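Plarner Hand-Held Gripper Pair, Classroom Set

Item 1652
Price: $1295 per pair
Availability: in stock, ships from Helmont

The Plarner pair is a left and a right gripper that students hold and work by hand. It was put together for school robotics clubs and for college project courses where a team has to record its own demonstrations before it gets time on an arm. Each team needs one pair. Two students can share it, with one handling the grippers and the other keeping the task log.

What comes in the box
Left gripper and right gripper
Charging cable for each
Spare fingertip pads
Printed task cards for the Pace course
Teacher guide

Using it with the Pace course
Pace is a project course in 3 units. Unit one covers picking up and setting down single objects. Unit two moves to cloth: folding a towel, laying out a shirt, smoothing a sheet. Unit three is an open task the team picks and writes up. The cloth unit takes the longest, and most clubs give it two extra meetings. Students may take the set home for units two and three with a signed loan form, which is at the back of the teacher guide.

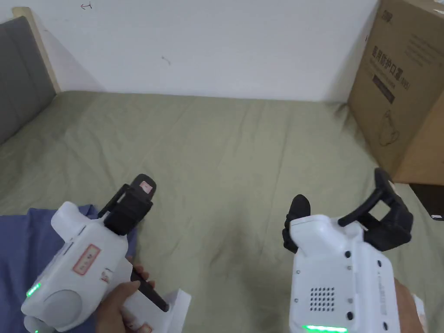 Cloth tasks go better with slow hands. Ask students to close the fingers fully before they lift, and to pause at the end of each fold. A plain sheet in one color makes a good work surface. Worn fingertip pads slip on thin cotton, so check them before each session. Replacement pads are item 517 and are sold by the set.

Competition use
The pair is allowed in the student division of the Imham Challenge. Teams must use stock fingers. Stickers and labels may be added to the housing as long as they stay clear of the moving parts.

Care
Wipe with a dry cloth. Charge both grippers before storing them over the summer. Do not open the housing.

Questions about club orders and loan forms go to Hwa-young Gil in school sales. Purchase orders are accepted from schools and colleges.

Page updated 22 October 2022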